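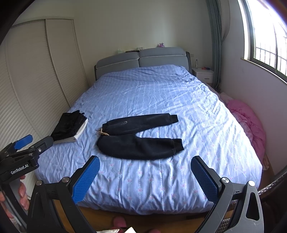 首页 > 日常 > 家务与其他挫折

2024年9月14日　文：阿南佳娜（Anjana Navaratnam）

搬到克勒维尔（Clernville）以后，我对叠衣服这件事的态度发生了变化，从“不叠”变成了“叠，但带着怨气”。以前在博尔特顿租的那间房，衣柜是一根横杆加一块布帘，衣服洗完往上一挂，帘子一拉，天下太平。现在的卧室里有一整面白色推拉门衣柜，门上是一道一道细细的横纹，看着很体面，体面得让人心虚，觉得里面的东西也应该配得上它。于是每次收完衣服，我就把它们统统倒在床上，站在床边叠。黑色那一摞先叠好，压在一件白的上面，放到靠衣柜那头，最后剩下一条黑色卫裤摊在被子正中间，两条裤腿朝一边伸着，腰绳垂在外头，像是先我一步躺下了。

我要说的就是卫裤。

卫裤是所有衣物里最难叠的一种。牛仔裤硬，有主见，对折再对折，它自己就站住了。西裤有裤线，照着裤线走就行，等于有人替你画好了图纸。卫裤什么都没有，它是一团有腿的绒布。你把它摊平，它看起来平了，你一对折，裆那里就拱出一个三角形，塞也塞不进去，抹也抹不平。裤脚又是收口的，比裤腿窄一截，卷到最后总像包坏了的春卷。

我妈叠裤子从来不看。她可以一边看电视一边叠完一家人的衣服，叠出来的裤子边是边角是角，摞在一起像一沓作业本。我问过她怎么处理裆部那个三角，她说：“什么三角？”她这辈子没有见过那个三角。我觉得这大概就是天赋，和有些人从来没有见过水垢是一个道理。

去年十二月我痛下决心要学会叠衣服，理由现在想来很不充分：那阵子下雨，我不想出门。我在网上看了一个收纳课程，老师的声音非常轻，轻得好像衣服在睡觉。她教的是“直立法”，所有东西都要叠成能自己站起来的小方块，然后一块一块插进抽屉里，像档案。课程一共六节，第一节讲心态，第二节讲和旧衣服告别，到第三节才开始碰布料。我看完第一节就觉得自己已经会了，这是我的老毛病。

直立法用在T恤上很成功。我的T恤站了大概两个星期。用在袜子上也还行，只是每天早上拿走一双，旁边的几双就会慢慢倒下来，到周末整个抽屉像刚散场。用在卫裤上，就彻底没有办法。我叠出来的卫裤方块有一只鞋盒那么厚，它是能站起来，问题是它一站起来，抽屉就关不上了。

后来我摸索出一套自己的办法，写在下面，不保证适合别人：

先把裤子摊在床上，前片朝上，把腰绳理出来。腰绳一定要先理。我有过一条裤子，洗完之后绳子缩进腰头里面去了一半，我用一根别针往外掏，掏了整整一集电视剧，最后掏出来的时候绳头是散的，像一把很小的刷子。从那以后我买来的新裤子，第一件事就是在绳头上打个结。这条黑的绳子是米色的，打了结也看得清清楚楚，配色上讲可能有点不讲究，可我又不是把裤子穿给绳子看的。

然后把一条腿折到另一条腿上。这时候那个三角会出现。不要跟它生气，把它往里面折进去，折成一条直边，假装它一直就是这样。我妈路过一定会说“本来就是这样的呀”。

再从裤脚往腰的方向折，折三次。从腰往裤脚折也可以，但这样收口的裤脚会露在外面，第二天你拉开柜门，看到的就是一排裤脚，像有人倒着站在里面。

折好以后不要立着放，躺着放。卫裤这种东西的天性就是躺着，强迫它站起来，对谁都没有好处。

这套办法用到现在大半年，效果是：裤子确实整齐了，花的时间也确实更多了。以前洗完衣服到收进柜子，中间要隔好几天，现在还是隔好几天，不同的是这几天里衣服是叠好的。它们叠好了，放在床上。晚上睡觉前我把这一摞搬到椅子上，早上起来铺完床，又搬回床上，准备“等下放进去”。上个月有一摞毛巾就这样来来回回通勤了八天，出行规律比我好。

说到铺床，我也应该交代一下，我说的“铺床”是指把被子拉上来盖住枕头。被套是蓝底细白条，上面还有粉色的小花，是在索尔比（Sowerby）那家清仓的床品店里买的。当时店员跟我讲这种花色“不显皱”。这句话是骗人的。条纹是世界上最显皱的图案，平的时候一条一条笔直，稍微一皱，所有的线一起拐弯，等于每一道褶子都给你用白笔描了一遍。我每天早上抻它一次，抻完看着还可以，等我在上面叠完一轮衣服，又全是弯的。这里面应该有个教训，比如不要在床上叠衣服。可是我没有别的平面了。餐桌上是电脑，地上是地，熨衣板撑开来要占掉走廊，而且它一撑开我就觉得自己得熨点什么。

床头那块软包的上沿倒是平的，窄窄的一条，我搬进来时发誓什么也不放。搬进来第一晚我就放了纸巾盒。有了纸巾盒就可以有一本书，有了书，那只粉紫色的小毛绒玩具一个人坐在别处就显得不合群，于是它也上去了。平面就是这样沦陷的。我怀疑人家卖床的时候就知道，留那一道边，是留给我们这种人自己去发现的。

再说回黑色。我的卫裤、长袖、T恤基本上都是黑的，这是我二十几岁时做的一个决定，当时觉得很聪明：黑色不用搭配，不显脏，洗的时候不用分色。现在回头看，三条里只有第三条是对的。黑色确实不显脏，它显毛。纸巾屑、猫毛（我没有猫，我不知道猫毛是从哪里来的）、别的衣服掉下来的绒，什么都往上粘。卫裤外面那层料子又有点起绒，简直像专门为了收集这些东西设计的。我有一个粘毛滚筒，在克洛莱尔（Clolell）买的，附送五卷替换纸，当时觉得这辈子都够了，结果没撑过一个冬天。

黑色的另一个问题是叠好了以后谁也认不出谁。一摞黑的放在那里，从侧面看一模一样。我早上要找那件领口比较大的长袖，得把整摞翻一遍，翻出来的时候这摞就不能叫一摞了。收纳老师对此有解法，她说可以给每一件贴小标签。我想象了一下自己站在衣柜前面，给七八件黑衣服写“黑，长袖，领口大”“黑，长袖，领口不大但舒服”，觉得人生还没有到那一步。我目前的做法是在每一摞黑的底下垫一件白的，白的边上露出来一点，至少让我知道这摞从哪里开始。至于为什么知道从哪里开始会有帮助，我也说不上来，但是心里踏实。

有读者上次留言问我，为什么不干脆不叠，卷起来就好了。卷我也试过，出门旅行的时候还是卷的。卷的好处是快，坏处是一摞卷好的卫裤放在柜子里，你抽掉最下面那条，上面的会一条接一条滚下来，在推拉门后面发出很闷的声音。第一次听到的时候是半夜，我拿着一瓶水站在卧室门口听了很久。

还有人问我要不要买叠衣板，就是那种塑料的、左翻右翻的板子。我买过。叠T恤非常痛快，啪啪啪三下，有一种在快餐店上班的节奏感。叠卫裤的时候，裤腿比板子长，多出来的那一截耷拉在外面，翻完了还得自己动手折，等于请了个帮手，帮手干到一半把活递还给你。那块板子现在塞在衣柜侧面，用来挡住会滚下来的东西。

最后更新一下上一篇提到的干衣架。上次我说要退，拖到过了退货期，所以现在它是我的了。左边那根杆子还是歪的，挂一件湿毛衣就会整个转过去面壁。我在它脚下垫了一本七百三十八页的烹饪书，稳多了。书里第二章讲高汤，我本来打算今年学的，等毛衣干了再说。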